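# Avden Twin-Arm Bench: safe working and set-up

Sold and supported in the UK by Sugden. Page last revised Oct 3, 2024.
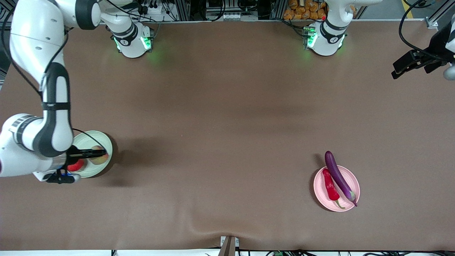 **Do I need a fence around the bench?**

A fence is only needed if your risk assessment calls for one. Many sites run the bench in reduced-speed mode with a marked floor area and an emergency stop within reach. If you fit sharp tooling, or take the arms out of reduced speed, expect to guard it.

## Which standards apply

The arms are industrial robots, so ISO 10218 is the place to start. ISO/TS 15066 covers people sharing space with a robot, including contact limits. We supply the arms and the bench. Whoever puts the finished cell together is responsible for assessing it as a whole, grippers and workpieces included.

## Before first use

- Bolt both bases down and check them again after 100 hours of running.
- Set the payload and tool centre point for each arm separately.
- Press each emergency stop in turn. Both arms must stop, whichever button is used.
- Leave enough slack in the cables for full wrist rotation, and keep them clear of the joints.
- Write the name of the person who did the checks in the log.

## Handling produce and other soft goods

Start with the gripper force at its lowest setting and raise it in small steps. Use plates or trays that don't slide. Pull the table covering flat before a run, as a fold can change the height of an item.

Fruit and vegetables used for trials should not be eaten afterwards. The standard fingers are not rated for food contact. Ask for the Skenberg finger set if you need that, and allow 4 weeks for delivery.

## Working with both arms

Set a keep-out zone between the arms in the controller. The default gap is 65 mm. Don't reduce it without a fresh assessment, signed by someone other than the programmer.

Only one person should hold the teach pendant. Anyone else stays outside the marked area while the arms are powered.

## Servicing

Yearly inspection is booked through Natalie Whitlock. For technical questions, including brake tests and spare fingers, ask for Andor Bakos. Brake tests are due every three months and take one person with the pendant. Record the result for each joint.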